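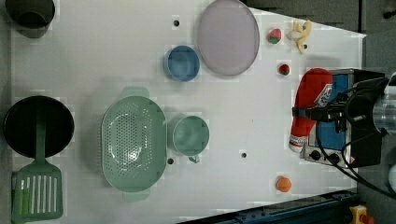 Figure 1. Kitchen items on a white tabletop, before sorting.

Home Organization for Small Kitchens
Handout for Session 4: Sorting before storing
Baudry Evening School, July 2026

What we do in this session

In the last session we measured our cupboards and wrote down the numbers. Today we do not use the cupboards yet. We learn how to sort the things first, on a table, and only after this we decide where they will live. Many students want to begin with boxes and shelf dividers. Please wait with buying until Session 6.

Please bring back your measuring sheet from June. If you have lost it, take a new one from the folder near the door and fill in at least the width and the depth of one cupboard.

1. Why a table

A cupboard hides things. When the colander stands behind the plates, we forget its true size, and we plan a place that is too small for it. On a table every item shows how much surface it needs. A light tabletop is best, or a light cloth on a dark table, so that the outline of dark things like a frying pan is easy to see.

Put the items down without thinking about order. Do not stack them. If two things touch, it is no problem, but nothing should be inside another thing at this stage. A spatula may rest on a pan, as in Figure 1, but note it separately in your list. Students often write "pan with spatula" as one item and later they have no place for the spatula.

2. Groups by use

The first sorting is by use. We work with four groups in this course:

Cooking: things that go on the stove, and the tools that touch food while it is hot.
Preparing: things for washing, draining, mixing and cutting.
Serving: plates, bowls and what we put on the dining table.
Drinking: cups, mugs, glasses.

In Figure 1 the round black frying pan and the green slotted spatula belong to Cooking. The oval colander belongs to Preparing. The lavender-gray plate is Serving. For Drinking we have the dark gray cup, the pale green mug and the light blue cup.

There are also toy foods in the figure. They belong to no kitchen group. In a home with children this happens on every shelf, and my advice is to make a fifth group with the name "Not kitchen" and to carry it out of the room before you continue. Do not sort inside this group now. It takes much time and it has its own session (Session 8, toys and school things).

Some items fit in two groups. A large mug can be used for drinking and also for mixing an egg. Choose the group of the most frequent use in your own home. Two students can have different answers for the same mug, and both are correct.

3. Groups by shape

The second sorting is by shape, and here we look only at how the thing will stand or lie.

Flat: plates, lids, cutting boards. They can stand on the edge in a rack or lie in a pile.

Deep and round: cups, mugs, bowls. Cups without a handle can stand close together. A mug with a handle needs extra room on one side, so measure it with the handle included.

Long: spatulas, ladles, spoons. For these, the handle decides. Measure from the end of the handle to the end of the head. Look at the head also – a wide slotted head like the one in the figure may fit the drawer in length and still catch on the drawer above it.

Wide and hollow: colanders, large bowls, pans. These use the most air. An oval colander with a tab handle at each end must be measured over the handles. Its long side may be more than the depth of your shelf, and then it has to be turned or hung.

Write both groups next to every item in your list. A line in the list looks like this:

Colander, oval – Preparing – wide and hollow – length with handles, width, height

4. Color as a help

Color is not a group, but it can help people who share a kitchen. If every person in the home has a cup in an own color, there is less discussion and less washing. In the set from Figure 1 the light blue cup, the dark gray cup and the pale green mug can be given to three persons without any label.

Be careful with similar tones. The mug and the colander in the figure are both in a sort of sage green. This looks calm on an open shelf, and I like it, but a family member who is told "bring me the green one" can bring the wrong thing. Use the name of the object in your labels, and the color only as the second word.

5. Distance to the hand

When the groups are ready, we give each item a number from 1 to 3.

1 means used every day. It goes between hip and shoulder height.
2 means used every week. It can go lower, or to the back.
3 means used less. It can go to the top shelf or outside the kitchen.

Heavy things are an exception. A heavy pan with number 3 should still go low, never above your head. Students who followed the Kotunine reading will remember the drawing of the "heavy line"; we use the same idea but with your own shoulder as the measure.

Most people give too many items the number 1. If more than half of your list has this number, go through it again and ask when you last washed each thing.

6. Exercise in class (in pairs)

Take one tray from the side table. Put all items down on your tabletop without stacking. Write the list with use, shape and number. Then change places with your partner and make a second list for the same items without looking at the first one. Compare. Talk about the lines where you do not agree, and keep both versions.

You have 30 minutes for the two lists together. Please put the items back on the tray in the same condition, also the small ones.

7. Homework

Choose one cupboard at home, not the whole kitchen. Empty it on a table, take one photo from above, and write the list. A photo from above is better than from the side because the round rims and the handles can be compared.

Bring the list and the photo to Session 5. There we will draw the shelf plan on the Stetivance grid sheets, and you need the measures in millimeters. A shelf of 898 mm, for example, is written as 898 and not as "almost 90".

Reading for next time: Prorkus course book, the chapter on shelf depth. The part about shelves of 300 mm is important for everybody with wall cupboards. You can leave out the part about pantry rooms.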